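## 3.2 Was am Ständer hängt, wird angefasst

Ich muss zugeben, dass ich mit einer ziemlich festen Meinung in diese Studie gegangen bin. Accessoires, dachte ich, kauft man nach Farbe und Preis, und wie der Laden sie präsentiert, ist Geschmackssache des Inhabers. Dann habe ich 14 Nachmittage bei Kerekes verbracht, einem kleinen Herrenausstatter in Hidton, und meine Notizen sahen am Ende ganz anders aus als meine Hypothesen.

Beobachtet habe ich 300 Kundenkontakte mit Fliegen, Krawatten und Einstecktüchern. Als Kontakt zählt bei mir jede Berührung, die länger dauert als ein Vorbeistreifen (die Abgrenzung ist heikel, siehe Abschnitt 2.4, und Weidong Lü hat mir beim Kodieren mehr als einmal widersprochen - meistens zu Recht). In der ersten Phase lagen die Fliegen flach in einer Schublade unter Glas, in der zweiten hingen sie offen an Ständern, wie Abb. 3 einen zeigt. Preise, Sortiment und Beleuchtung blieben gleich.
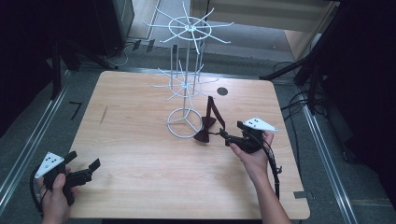

**Abb. 3:** Weißer Drahtständer mit zwei Ebenen, daneben eine weinrote Fliege mit Halsband.

Bei der Schublade lief fast alles über das Personal. Man zeigt auf etwas, jemand schließt auf, legt zwei oder drei Stücke auf den Tresen, und von da an fühlt sich die Sache schon halb verpflichtend an. Mehrere Kunden haben mir das im Gespräch genau so beschrieben. Einer meinte, er habe die graue nur genommen, weil die Verkäuferin sich so viel Mühe gegeben habe! In der offenen Präsentation dagegen wurde gedreht, gezupft, an den Kragen gehalten, wieder weggehängt. Viele kamen nach einer Runde durch den Laden noch einmal zurück, und gerade diese zweite Runde fehlt in der Literatur, die ich kenne, fast völlig.

Interessant fand ich auch, wohin die Hände zuerst gehen. Ich hatte auf die Schleife getippt, also auf den Teil, den man später sieht. Tatsächlich griffen viele zuerst nach dem Band und suchten den Verschluss. Auf Nachfrage kam dann gern der Satz, man wolle wissen, ob man die noch selbst binden müsse. Für die Gestaltung heißt das wohl: Das Band sollte erreichbar sein und nicht hinter der Ware klemmen. Bei Kerekes hängt man die Stücke inzwischen am Band auf, und ich habe im August noch einmal vorbeigeschaut - es ist dabei geblieben.

Von den 40 Personen, die ich ausführlicher befragen konnte, suchten 20 etwas für einen bestimmten Anlass, meistens eine Hochzeit. Diese Gruppe verhielt sich an der Schublade und am Ständer erstaunlich ähnlich. Wer schon weiß, dass es zum Kleid der Begleitung passen muss, lässt sich vom Möbel offenbar wenig beeinflussen. Die Unterschiede stecken in der anderen Hälfte, und auf die gehe ich in Abschnitt 3.3 genauer ein.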